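Simulated kitchen demos: vary the props or collect more of the same?

Posted in Samcombe Users Help, Data Collection

StornudportSteve

Hi everyone, and thanks in advance for reading, I do tend to ramble. I'm collecting teleoperated demos in the Samcombe simulator for a learned policy, using the marble countertop kitchen with the cutting board in the middle. I have 1,362 episodes so far, and in nearly all of them the board sits in the same spot, give or take a little rotation. The policy does lovely things when the layout matches and gets lost as soon as I nudge the board over toward the mat. 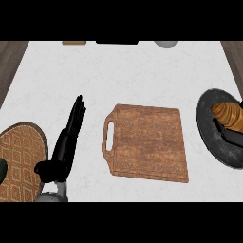
My plan was to keep going with this layout until I felt the numbers were big enough, but a coworker thinks I should stop now and start randomizing. I'd hate to throw away weeks of driving the hand around! The episodes are exported with Brirnum, if that matters, and I replay them in Holub before training. Would you keep going, or change the setup?

Kristine Gatchalian

Oh, I feel for you, I did exactly this last June and it took me far too long to change course. Please don't throw anything away. Your old episodes are still good examples of how to reach and grasp, they just can't teach the policy much about where things might be. Keep them, and let the new ones cover the variety.

What worked for me was 300 new episodes with the layout changed every 12. Small batches are a bit of a nuisance (all that resetting), but you settle into it after a while. I'd go in this order:

1. Move and rotate the board first, and leave everything else alone. Go further than feels natural, even right up close to the mat. Start each episode with the hand in a different place too, or the policy may simply memorize the opening motion.

2. Swap what's around the board. Something round and dark at the right of the counter, the patterned mat at the left, a wooden piece near the front, then trade them for other props in the next batch. If your task uses both hands, vary where the second one waits as well.

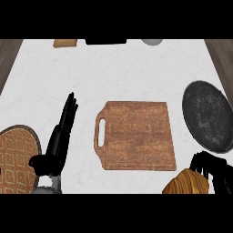 3. Save a few layouts that you never train on, and test on those every time. I skipped this step and spent a whole week feeling very pleased with myself over nothing.

When you mix the old and new sets, sample them evenly at first. Otherwise the big old pile drowns out the new one. Good luck, and do come back and tell us how it went!

brirnum_fan

just randomize everything, way faster

tomatovine

I'd go with Kristine's list over changing everything at once, though I'm fairly new to this myself. One small thing to add: check your replays in Holub before you train on the new batches. Mine had 1,380 episodes in the folder and a good many were false starts where I'd bumped the reset key and never noticed. Cleaning those out helped me more than the next round of collecting did. There's a filter for very short episodes in the export menu, and I'd start there.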